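# Kit « réveil moteur » Pellegrini : quelqu'un y croit vraiment ?
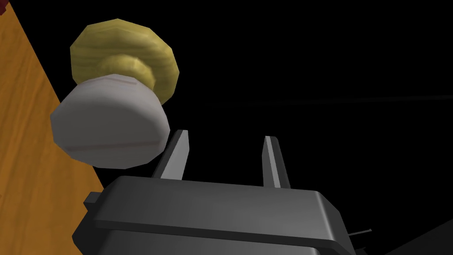 *Le bouton, vu par en dessous.*

**skildale_diesel**
Bonjour à tous. Mon préparateur me propose le boîtier additionnel Pellegrini pour ma compacte diesel. La plaquette annonce 16 ch de plus et une conso en baisse, le tout « sans toucher à la fiabilité ». Je suis preneur d'avis, mais de gens qui l'ont monté, pas de gens qui ont lu la plaquette.

**Verschueren_Ans**
Plus de puissance et moins de gazole, ben voyons. Tu as une courbe au banc ? Avant/après, même jour, même banc ? Sinon c'est du papier glacé.

**kidus.b**
Monté en février sur mon break. À la relance en 4e je sens une différence, surtout entre Skirthorpe et Pendside où ça grimpe tout du long. La conso, l'ordinateur de bord affiche un peu moins.

**Verschueren_Ans**
L'ordinateur de bord calcule à partir du débit que le calculateur *croit* injecter. Ton boîtier ment au calculateur sur la pression de rampe. Donc ton affichage ment aussi. Fais trois pleins à ras bord, note les kilomètres et on en reparle.

**kidus.b**
Je n'ai jamais dit que c'était scientifique. Je dis que la voiture marche mieux.

**H. Vương**
> la voiture marche mieux

Mon beau-frère disait pareil après avoir changé son filtre à air. Moi j'ai eu un boîtier du même genre, d'une autre marque, pendant 8 mois. L'embrayage s'est mis à patiner en 5e à pleine charge. Coïncidence peut-être, il n'était plus tout jeune.

**anathi_p**
Vous êtes durs. Un diesel turbo de série a de la marge, les constructeurs vendent souvent le même bloc en deux puissances. Là où je rejoins Ans, c'est sur le boîtier : une vraie reprogrammation agit aussi sur le turbo et les limites de couple, pas seulement sur la rampe.

**Verschueren_Ans**
Le même bloc, oui. Pas toujours les mêmes injecteurs, ni le même turbo, ni le même volant moteur. Cet argument ressort à chaque fois et presque jamais avec les références des pièces.

**anathi_p**
D'accord pour les pièces, ça se vérifie au cas par cas. De là à dire que tout est bidon…

**N. Pretorius**
Et l'assurance, vous l'avez prévenue ? Kidus ?

**kidus.b**
Pas encore.

**skildale_diesel**
Bon. J'ai rappelé le préparateur lundi pour demander une courbe. Il m'envoie un PDF sans nom de banc ni température, avec un axe qui démarre à 2,000 tr/min (écrit comme ça, à l'anglaise). En dessous, rien, alors que c'est là que je roule. Il m'offre 40 € de remise si je me décide cette semaine.

**Verschueren_Ans**
Garde ton argent et fais contrôler tes durites de turbo.

**kidus.b**
Je ferai les trois pleins. Je posterai les chiffres, bons ou mauvais.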